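To: manipulation-reading list
Date: August 30, 2025
Subject: Re: Hindmont bedding results

> The Hindmont group trained on 400 hand-held gripper demos
> of sheet handling and claims the policy carries over to beds
> it has never seen. I think this settles whether you need
> teleop data for cloth. Does anyone disagree?

I do, at least with "settles."

I read the report twice. The headline number comes from 100 trials, and as far as I can tell the beds in those trials were picked by the same people who recorded the demos. A bed you haven't trained on is still an easy bed if it stands clear of the wall and the sheet starts out in a neat heap.

Two points on the method.

1. Regrasping. With two hand-held grippers, a person pinches a fold with one, lifts a corner with the other, and decides by feel when to let go. None of that feel is in the recording. The policy gets the view and the finger opening, and is expected to guess the rest.
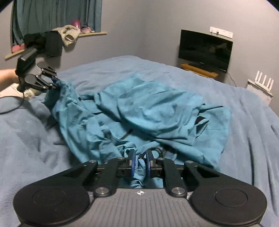 2. Scoring. They count a trial as good if the sheet ends up covering most of the mattress. Start from a crumpled sheet bunched across the middle, drag one corner far enough, and you may pass without ever finding a second corner. I'd want corners found, reported separately.

The Suta comparison doesn't help much either. That baseline had 170 demos, so we can't tell whether the gain comes from the grippers or from having more data. Run both at 170 and I'll pay attention.

If someone has the failure clips, please post them. The report shows none.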